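Cabral Adds Duvthorpe Sailings, but Read the Fare Sheet First

Cabral River Lines will put a second ship on its Alovach itinerary this November, adding stops at Prenon and Duvthorpe to a route that regulars have long called too short. The company describes the longer trip as "a whole new way to see the valley." It is the same stretch of river with two extra nights.

The lead-in fare is $3122 per person, double occupancy, for a cabin on the lowest deck. That price leaves out transfers, tips and drinks outside of dinner. Cabral says 5 shore tours are included, though 3 of them are guided walks through towns where the ship ties up within sight of the main square. The Duvthorpe stop runs from late afternoon to 10 p.m., when most of the shops will be shut.

There is also the matter of water levels. Cabral had to bus guests around the upper locks last fall, and its new brochure says only that routes "may be adjusted for the comfort of all." Asked whether passengers would get money back for missed ports, the line pointed to its terms and conditions - which promise nothing of the kind.

Bookings open Saturday. Early buyers get a cabin upgrade "where available," and no one at the line would say how many cabins that covers.
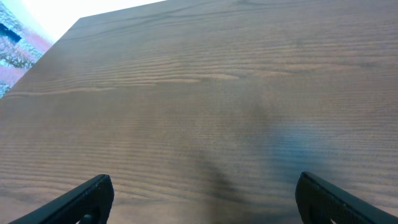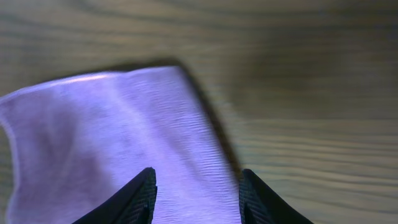
Wood grain in both pictures; lavender cloth in the second.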